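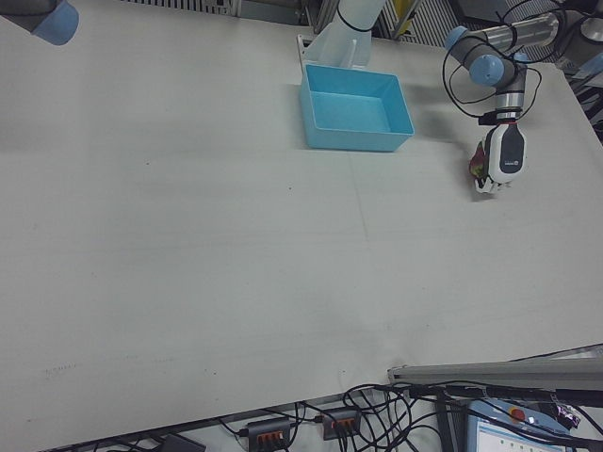
2 min read

Last updated 25th September

Print this page | E-mail this item

Quick one from the Wuvmont packing room before I run for the van.

The blue tray stays. We tried four kinds of bin for the small-parts sort over the summer and the light blue one won, mostly on account of the sides. They flare out a bit, so you can get your fingers in and scoop. Flat floor too, nothing rolls to a corner and hides. Berwyn Powell wanted the deeper gray ones from Gamar. Berwyn was outvoted. Sorry Berwyn.

One tray on the big white table at a time, please. Bright blue on white, you spot it from the door, and you spot what's in it. Put three out and we're back to April, when almost 50 hair clips went into the wrong gift bags and Poppy Birkett spent her lunch hour opening them all agian.

The tabletop. Yes, it's scuffed. Yes, there are specks. Loredana Lo Presti has been at it with the cream cleaner and says the faint line down the middle isn't coming out, so stop scrubbing it. Use it instead. Unsorted on the left, sorted on the right. Works fine. New top would be $700 and we'd rather have shelves.

Also: small bits go in the tray, not next to it. Red ones, purple ones, whatever. Anything loose on the table at closing goes in the odds jar and Diarmuid Hennessy decides it's fate.

Next batch is 17 boxes for Selon. Bag labels are in the top drawer, tape is not, I'm bringing tape.

Nkrumah Lamptey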